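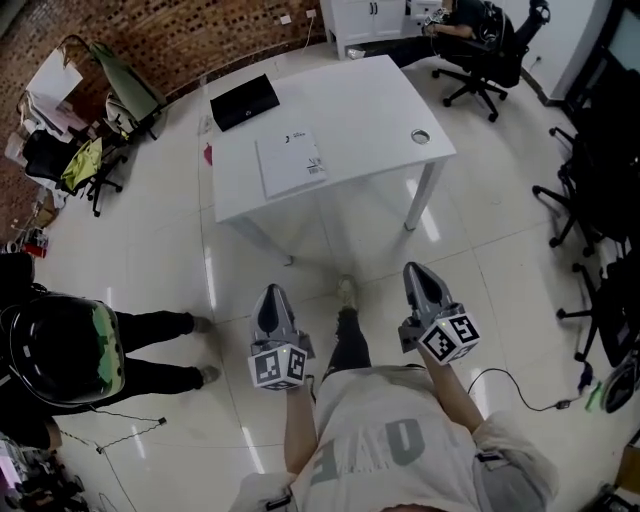
Henrike Kettler

First results from the handheld gripper demos! 500 demos, all done with two hands, and the policy trained on them got 29 clean booklet pickups. With the old joystick set (same number of demos) we had 6. So happy with this – the marker cubes track far better than I'd hoped.

thevar_dan
Wow! Same desk for every demo?

Henrike Kettler
Nope, 5 desks, and we shift things between takes.

ravton
Not sold yet. Your joystick people were beginners, so I'd put half that gap down to practice.

Henrike Kettler
Fair, but half? I'd say a bit – rerunning it in December with trained folks.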